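Vase Cleaning Tricks I Tried So You Can Skip Most of Them

Every few months one of those "59 uses for baking soda" lists goes around again, and cleaning a narrow vase is always on it. I own too many narrow vases. My kitchen shelf in Tallbridge has bottlenecks on it that won't take two fingers, let alone a sponge, and after a summer of cut flowers they all had the same green-brown ring at the waterline. So in September I lined up the worst ones and went through the popular advice.

Rice and water. You put in a spoonful of dry rice, a squirt of dish soap and some warm water, cover the top with your palm and shake. I expected nothing. It does work on soft slime, the kind that has been there a week. On a hard white mineral line it did nothing I could see, and I shook until my wrist hurt. Use long grain. Short grain swells if you walk away from it and then you are picking rice out of a vase with a chopstick.

Baking soda and vinegar. I'm going to be unpopular here. The fizz is fun and it knocks a little loose dirt around, but once the bubbles stop you mostly have salty water. Plain white vinegar by itself, filled past the line and left for 45 minutes, took off more scale than any amount of foaming. If the ring is old, leave it overnight.

Denture tablets. These get recommended by everyone's aunt, and I was ready to sneer at them. One tablet, warm water to the top, leave until it goes flat. The glass came out clear down to the bottom corner where the brush never reaches. I still think they cost too much for the job, so I keep them for the vases I like.
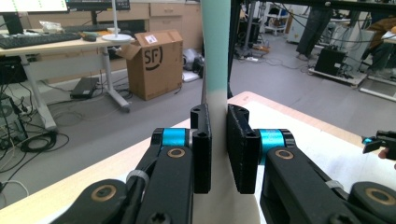

Crushed eggshells. Same idea as rice, only scratchier. I'd leave this one alone on anything with a painted or tinted finish inside. I ruined the shine on a cheap bud vase this way and I have only myself to blame.

Bleach. A few drops in a full vase of water for 30 minutes will kill the smell. It won't lift scale. Never put it in after vinegar without rinsing first, because the two together give off chlorine gas. I have seen lists that print the two tips one after the other with no warning at all.

Special vase beads. I bought the little steel ones from Grajales. They roll around nicely and they do reach the shoulders. They also go down the drain the moment you stop paying attention, so pour through a strainer. Would I buy them again? Probably not, given that rice is already in the cupboard.

The Lastura bottle brush, the long bendy one, is fine. The bristles flatten fast and the wire showed through at the tip by the second month, which means it can scratch.

As for drying, skip the advice about stuffing a paper towel down the neck. You'll never get all of it back out. Stand the vase upside down at a slant on a rack so air can get in, and give it a day. A tall skinny one tips over easily, so I wedge mine in the corner of the dish rack between two mugs.

And change the flower water every other day. It's dull advice, but it beats scrubbing.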